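News from the Teaching Floor

By Zulema Medina

Since August our group at Namham has been busy with what we call the bottle lessons. Many readers of this newsletter have asked me in the corridor what we do all day behind the green table, so I will try to tell it in simple words.

The task is easy for a person. Detergent bottles lie on their sides, and the robot must take hold of one, lift it, and lay it down next to the others. We do not write a program for each movement. One of us, the operator, moves the two robot hands by remote control, and the computer keeps everything the cameras and the joints report during this time. One complete try we call an episode. At the time of writing we have 1,696 episodes that Dinesh Dhillon has accepted, and he is strict.

An operator works for 40 minutes and then must rest. I was against this rule at the beginning, because I thought I could go longer. Then I looked at my own episodes from a long morning and saw how my grasps became late and a little rough. The robot would learn also this from me. Now I take my rest and drink my tea.

The second job is at the table. The table person puts the bottles back in place between the episodes and changes the arrangement: closer together, farther apart, caps to one side or the other. It sounds like the smaller job, but I find it more difficult to do well. If you always put the bottles in the same neat way, the robot will know only this way.
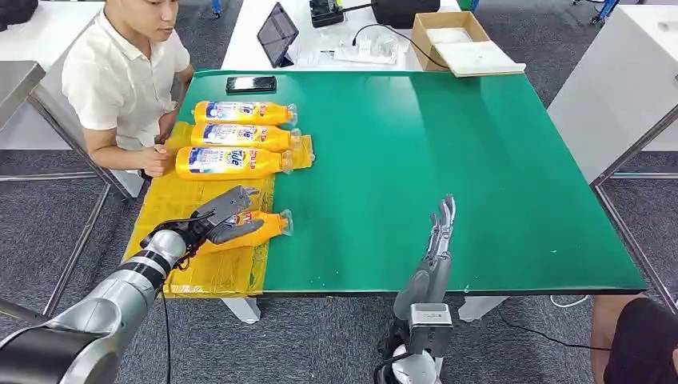
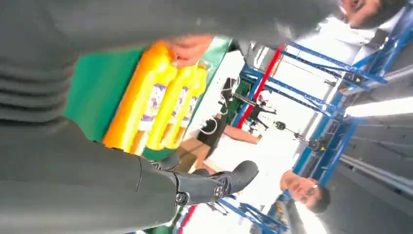 Bottles on the green table, with the robot's hand around one of them in the first view and a person's hand at the bottles in the second.

We had a long discussion about where the table person should keep his or her hands. Adelmo Gentile wanted them out of view in every episode, always. Narendra Negi answered that in a real home or shop there will be people near the robot, and it should not be confused by them. In the end we agreed to do both, and to write in the log which kind each episode is. If you help us for a day, please do not forget this column in the log. It is the one that is most often empty, and Dinesh will come to find you.

A few words about the grasp itself. A lying bottle can roll, so the hand must come down over it slowly, and the fingers should close together. New operators like to push the bottle against its neighbor to stop it. This works, but then the robot learns to need a neighbor. We ask everybody to practice first with a single bottle, 10 times, before they begin to record. Ulises Gallardo says that 10 is too few. For him maybe it was!

The view from the wrist camera is also a thing to get used to. When the arm turns, the picture turns with it, and the room can lie on its side. My advice is to look at the fingers and the bottle only. After the first hour your eyes accept it -- mine did, and I am a person who cannot read in a bus.

Next month we want to add bottles that are half full, and Madell has promised us a second operator station. We need 14 more people who can give us one afternoon each. You do not need any experience with robots, only some patience. Please write your name on the sheet by the kitchen door, or tell Narendra at lunch.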